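Clakira: a word list of old pattern names

Last updated: December

Hi! This is the README for Clakira, my list of names for patterns people put on walls, tins, fabric and paper. I started it because I kept calling everything "the swirly one" and got tired of it. There are 981 entries now, one per line, in a plain tab-separated file (name, other names, short meaning, where I found it).

Most of the wallpaper words come from a Stevlow sample book I bought with the back cover missing. Damask alone has 70 entries, and I'm still not happy with them!

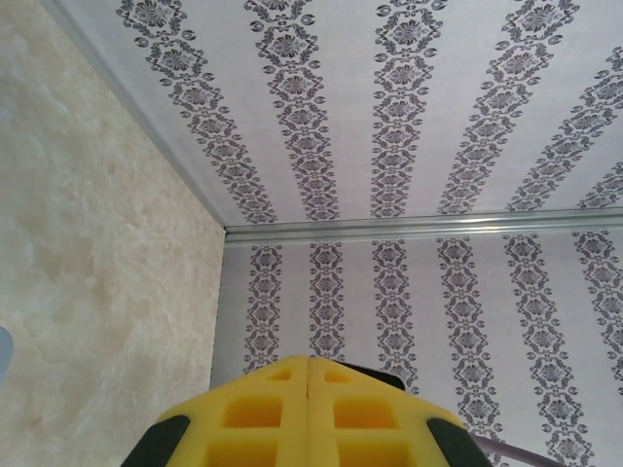

Damask-style paper, scrolls and rosettes.

Spelling is a mess, so please search loosely. I kept the odd spellings in column two (the Ulen catalog can't decide on "paisley" for two pages running) and put the common one first. Anything I couldn't trace has a "?" in column four. Lattice, trellis and fretwork overlap a lot, and I went back and forth on merging them.
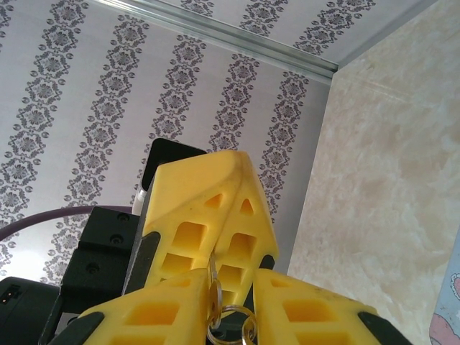
Edvin Ekström wrote in to say trellis should stay separate, as the older books only use it where something is climbing on it, and would I please undo the merge. I did, so anyone on version 6 should grab version 7.

The tin and gift box words are the newest part and the thinnest. They mostly come from Shehu price lists, which are fun to read but short on detail (what is a "nursery band"?). If you know, tell me! 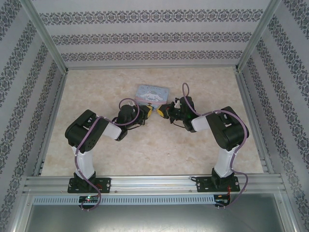

Shehu used nursery band for any colored strip around a children's box, according to one reader, with or without animals on it. That's in the file now, question mark and all.

Use the list however you like, just keep the source column.

14 comments | 1666 shares
Contact: use the Clakira issues page | © Clakira | Back to top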